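Game Day Laundry (and the Rest of the Gear Mess)

Posted in: Laundry, Mudroom
Tags: shoulder pads, cleats, grass stains, mouthguards

We are three weeks into football season at my house and the mudroom already smells like a wet dog ate a gym. Two boys in pads, one husband who plays flag on Thursday nights with the Fonside over-40s and comes home muddier than either kid. I get asked about this more than anything else I write about (the grass stain post from last season is sitting at 3,066 views, which for me is the Super Bowl!), so I'm putting everything in one place.

The bag

Empty it. Tonight. I don't care how late practice ran. Everything comes out and the bag hangs upside down, unzipped, on a hook by the back door. If you only do one thing on this page, do that one. When it gets bad I turn the bag inside out as far as it'll go, scrub the bottom with dish soap and an old vegetable brush, hose it off in the driveway and leave it over the fence. A dryer sheet in the bottom does nothing except make the bag smell like a dryer sheet and feet.

Grass stains on white pants

My order goes: cold rinse from the back side of the fabric, then a dab of plain liquid detergent worked in with a toothbrush, then let it sit while you make dinner. After that a soak in oxygen bleach and the warmest water the tag allows, overnight if you have overnight. Then the regular wash.

Check the knees before they go anywhere near the dryer. Heat sets what's left, and I have a pair of size medium practice pants with two pale green knees that will be with us until graduation. If you can still see green, soak again.

Chlorine bleach I leave alone. Most football pants have spandex in them, and bleach turns spandex yellow and crunchy.

Mud is different. Let mud dry, all the way, and knock it off outside. I fought wet mud for years and all I did was push it further in.

Blood

Cold water and bar soap. Don't let anybody in your family "help" with hot water. If it's dried on, peroxide on a cotton ball works on white, but test it inside the hem first if there's any color at all. I took a nice pale spot out of a navy jersey that way and the team manager, Olaia Moya, was very gracious about it, but I did buy the replacement.

Jerseys with numbers on them

Inside out, cold, gentle, zipped or snapped or Velcroed shut. Hang to dry. No softener, ever, it gums up the mesh and then the smell has something to hold on to. If the numbers are starting to lift at the corners you can put a piece of parchment over them and press with a warm (not hot!) iron for a few seconds, let it cool, and see. Works on some and not on others. I've had it hold for a whole season and I've also had an 8 turn into a 3 by halftime.

Red jerseys get their own load the first few times. I know, I know. But I've had the pink socks, and I would like you not to have the pink socks. 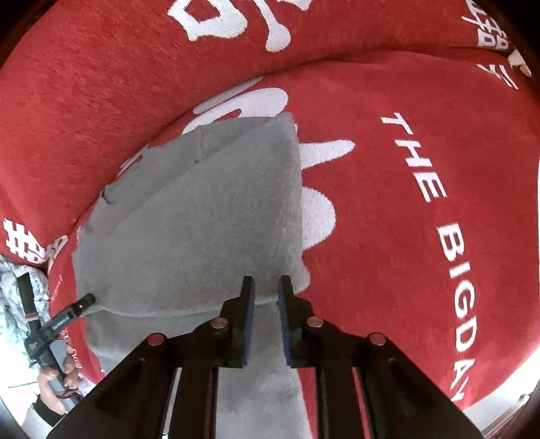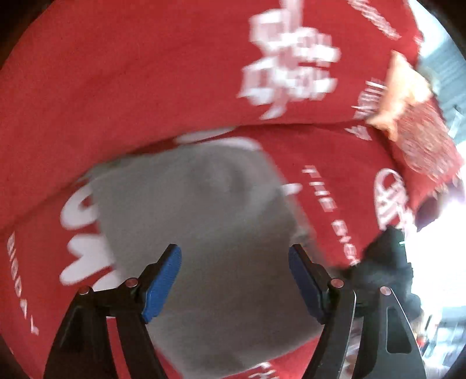 Red with white printing, gray cloth on top.

Helmets

Take out whatever pads come out and hand wash them in the sink with a squirt of baby shampoo. Press them in a towel, don't wring. The shell gets a soft cloth with warm water and a little of the same shampoo, and the chin strap can soak in a bowl on the counter while you do the rest. Nothing stronger than that on the shell. Solvents and harsh cleaners can weaken the plastic, and you won't necessarily see it. Check what came with your helmet before you try anything off the internet, including me.

For scuffs I used to swear by a melamine sponge. Then Julián Ortuño, who does equipment for the middle school, told me they're basically very fine sandpaper and to ask before I use one. So now I ask, and mostly the scuffs stay. My younger son thinks they look tough anyway.

Shoulder pads

These go in the bathtub. Lukewarm water, a cup of white vinegar, swish them around, let them sit half an hour, drain, and rinse until the water stops being gray (it will be very gray). Stand them up in front of a box fan. Mine take until the next afternoon, so Saturday night after the game is my slot and they're ready well before Monday.

Between baths I spray the inside with half vinegar and half water and set them on the porch. The salad smell goes away once they dry, I promise.

Cleats

Pull the insoles and the laces. Bang the soles together over the trash can. An old butter knife gets the packed stuff out from around the studs. Stuff them with newspaper, and change the newspaper once before bed if they were soaked. We don't get a paper anymore so I use the grocery flyers, which work fine as long as they aren't the shiny kind.

Please don't put them on the heating vent. The glue lets go. I have done this to a pair that was 7 days old.

Mouthguards

Cool water and a toothbrush after every use, then into a case with holes in it. Hot water will warp a boil-and-bite and then you're back at the store. And look at the case now and then! I opened one in October that I should not have opened indoors.

Stadium blankets and seat cushions

Shake blankets out outside first or you'll be picking popcorn out of the washer filter. Cold wash, half the detergent you think, low or no heat. The plush kind goes flat and sort of matted if it gets too warm. If yours is already matted, a soft pet brush while it's still a little damp brings some of it back.

Seat cushions I just wipe. If nacho cheese got in the seam, let it harden and scrape it with an old gift card.

Where it all goes

I used to have a very cute basket system. The baskets held moisture and everything in them got musty, so now it's a wire shelf and a row of hooks and it looks like a locker room, and fine. Each boy has a side. Clean stuff on the shelf, worn stuff on the floor of the laundry room and nowhere else.

Next up is the thermos that smells like chili no matter what goes in it. I've tried baking soda and I've tried rice and water. If you've got something that works, put it in the comments.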